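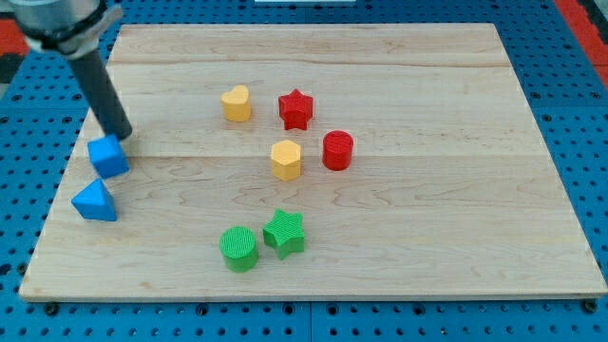
1/ Moving a dental practice: notes from our side

We run a small dental practice in Torunholm and we're changing premises in May. A few patients have asked what it involves, so I'm writing it down in one place. Wednesday, April 12, 2023, for anyone who finds this later.

2/ The old surgery is on the first floor, up a staircase with a turn in it. It was fine when we opened. It isn't fine for patients with walking frames, and we've had to refer people elsewhere who would have liked to stay with us. The new place is on the ground floor with a level entrance from the street.

3/ We looked at five sites before this one. Two had no way of getting drainage to the middle of the building. A dental chair needs water, waste, compressed air, suction and power, all coming up through the floor in the right spot. Estate agents tend not to know this and will tell you any shop unit will do.

4/ Plumbing went in first. Rothe did the pipework and the floor channels. They asked for exact chair positions before they would cut anything, so we marked out the rooms with tape and walked round them for an afternoon. We moved the second chair by 33 centimetres after that, so the nurse could get past with a tray.

5/ The compressor and suction pump are going in a cupboard at the back. In the old building they were under the stairs and you could hear them from the waiting room. I had stopped noticing. Patients hadn't.

6/ Chairs. We're keeping one and replacing one. The old Himberg is still sound and has just been reupholstered. The new one is a Sonent. It goes lower than the Himberg, so it's easier to get on and off if your knees or hips are bad.

7/ X-ray took the most paperwork. You can't just unplug the set and carry it over. The room layout has to be looked at by a radiation adviser, and the set has to be tested again once it's on the new wall. Book this early. We booked it late and it's the reason the opening moved back by a fortnight.

8/ Decontamination room: ours was really a corridor with a sink. The new one has a dirty end and a clean end, and instruments go one way only. The steriliser will be serviced and tested after the move, before anything from it is used on a patient.

9/ Phone lines. The number stays the same. There will be one afternoon when it doesn't ring through, and callers will get a message with the out-of-hours number on it. If you have swelling, bleeding that won't stop or bad pain that afternoon, use that number and don't wait for us.

10/ Appointments. We have 83 patients booked in the week we're closed. All of them are being moved, and we're ringing people one at a time. If we haven't reached you yet, there's no need to call. Please do check that we have your current mobile number, as a lot of the ones on file are old.

11/ If you're part way through treatment (a crown being made, a root canal half finished, a denture at the try-in stage) you're being rebooked first. Temporary crowns will last the extra days in most cases. If yours comes loose, keep it, put it somewhere safe and ring us. Please don't use household glue.

12/ Records. Everything from recent years is on the computer and moves with us. The older paper cards are going into locked storage. You can still ask for a copy of yours, it may just take a bit longer than it did.

13/ Parking. There are two spaces at the front, both for blue badge holders. Everyone else will need the car park behind the library, a short flat walk away. The bus stop is nearly opposite the door.

14/ Prices aren't changing because of the move. Someone asked at reception this morning, and I expect others are wondering.

15/ Left to do: second coat of paint, flooring in the waiting room, the sign, and blinds for the surgery that gets the afternoon sun. I'll add the opening day to this thread once the X-ray test has a firm date.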